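4 Anmeldung und Platzvergabe für Gedenkveranstaltungen und Jahresforen

Dieses Kapitel richtet sich an Protokoll- und Organisationsbüros, die mit Plandine eine öffentliche Veranstaltung mit geladenen Gästen anlegen, zum Beispiel ein Jahresforum, eine Kranzniederlegung oder einen Festakt im Plenarsaal. Die Grundeinrichtung nach Kapitel 2 muss abgeschlossen sein. 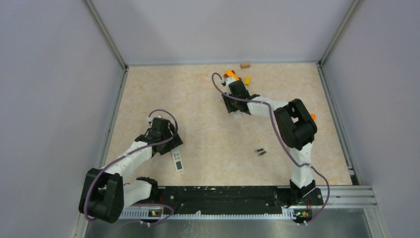
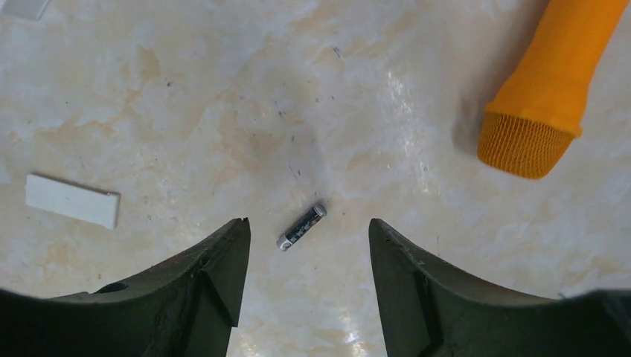

Fotos: Medov / Bildarchiv Plandine

4.1 Voraussetzungen

Sie benötigen ein Benutzerkonto mit der Rolle »Protokoll« oder »Leitung«. Mit der Rolle »Empfang« lassen sich Gästelisten nur lesen. Der Saalplan muss als Vorlage hinterlegt sein. Für Räume ohne feste Bestuhlung legen Sie zuerst einen Blockplan an (siehe 3.6).

Hinweis: Saalpläne aus Versionen vor Juni 2020 werden beim Öffnen umgewandelt. Prüfen Sie danach die Nummerierung der ersten Reihe. Bei geteilten Reihen beginnt sie nach der Umwandlung immer links vom Rednerpult.

4.2 Veranstaltung anlegen

1. Wählen Sie im Hauptmenü »Veranstaltungen« und dann »Neu«.
2. Tragen Sie den offiziellen Titel ein. Er erscheint unverändert auf Einladung, Platzkarte und Namensschild.
3. Wählen Sie den Veranstaltungstyp. Bei »Gedenken« blendet Plandine das Feld »Schweigeminute« ein und sperrt die Einlassfunktion für diesen Zeitraum.
4. Geben Sie Beginn, Ende und Einlasszeit an.
5. Wählen Sie den Saalplan und bestätigen Sie mit »Anlegen«.

Die Veranstaltung steht nun im Status »Entwurf«. Einladungen können in diesem Status vorbereitet, aber nicht versendet werden.

4.3 Gästeliste einlesen

Die Liste wird als Tabelle mit Semikolon als Trennzeichen erwartet. Pflichtspalten sind Name, Vorname, Anrede und Gruppe. Die Spalte »Amt« ist freiwillig, wird aber für die Sitzordnung nach Rang gebraucht.

1. Öffnen Sie die Veranstaltung und wechseln Sie auf die Karte »Gäste«.
2. Klicken Sie auf »Liste einlesen« und wählen Sie die Datei.
3. Ordnen Sie die Spalten zu. Nicht zugeordnete Spalten werden verworfen.
4. Prüfen Sie die gelb markierten Zeilen. Es handelt sich meist um doppelte Einträge oder fehlende Anreden.
5. Klicken Sie auf »Übernehmen«.

Je Vorgang können höchstens 200 Einträge eingelesen werden. Größere Listen teilen Sie bitte auf. Die Reihenfolge der Teillisten spielt keine Rolle.

Achtung: Beim erneuten Einlesen derselben Datei werden von Hand geänderte Anreden überschrieben. Sichern Sie Ihren Stand vorher über »Liste ausgeben«.

4.4 Plätze vergeben

Plandine kennt zwei Verfahren: Vergabe nach Rang und Vergabe nach Gruppe. Sie lassen sich mischen – üblich ist Rang für den vorderen Block und Gruppe für alle übrigen.

1. Öffnen Sie die Karte »Saal«.
2. Markieren Sie den Block und wählen Sie das Verfahren.
3. Sperren Sie Plätze, die frei bleiben sollen (Dolmetscher, Personenschutz, Chor), mit der rechten Maustaste.
4. Klicken Sie auf »Verteilen«.
5. Korrigieren Sie einzelne Plätze durch Ziehen. Verschobene Gäste erhalten ein Schloss-Symbol und bleiben bei einer neuen Verteilung sitzen.

Die Verteilung dauert bei einem vollen Plenarsaal etwa 40 Sekunden. Schließen Sie das Fenster währenddessen nicht.

Hinweis: Begleitpersonen sitzen neben dem Hauptgast, wenn in der Spalte »Begleitung« dessen Gästenummer steht. Ein Name in dieser Spalte wird nicht ausgewertet.

4.5 Einladungen versenden

Der Versand läuft über das Modul Closteo. Es muss einmalig unter »Einstellungen – Versand« mit Ihrem Postausgang verbunden werden.

1. Setzen Sie die Veranstaltung auf »Freigegeben«. Dazu ist die Rolle »Leitung« erforderlich.
2. Wählen Sie die Einladungsvorlage. Für mehrsprachige Einladungen wählen Sie je Gruppe eine eigene Vorlage.
3. Senden Sie eine Probe an die eigene Adresse.
4. Klicken Sie auf »Alle versenden«.

Achtung: Ein gestarteter Versand kann nicht angehalten werden. Bei falscher Uhrzeit oder falschem Saal bleibt nur die Berichtigung über »Nachricht an alle Eingeladenen«.

Zu- und Absagen erscheinen in der Spalte »Antwort«. Telefonische Antworten tragen Sie dort von Hand ein. Gäste ohne Antwort gelten am Einlass als nicht angemeldet, sofern Sie unter »Einlass« nichts anderes festlegen.

4.6 Platzkarten drucken

Verwenden Sie für Platzkarten die Kartenbögen von Chamoun oder gleich große Bögen ohne Rand. Stellen Sie im Druckfenster die Skalierung auf »Originalgröße«. Bei Titeln mit mehr als zwei Zeilen verkleinert Plandine die Schrift, der Name bleibt in voller Größe.

Drucken Sie nach kurzfristigen Umbesetzungen nur die geänderten Karten – Filter »Seit letztem Druck«.

Stand dieses Kapitels: 24.2.21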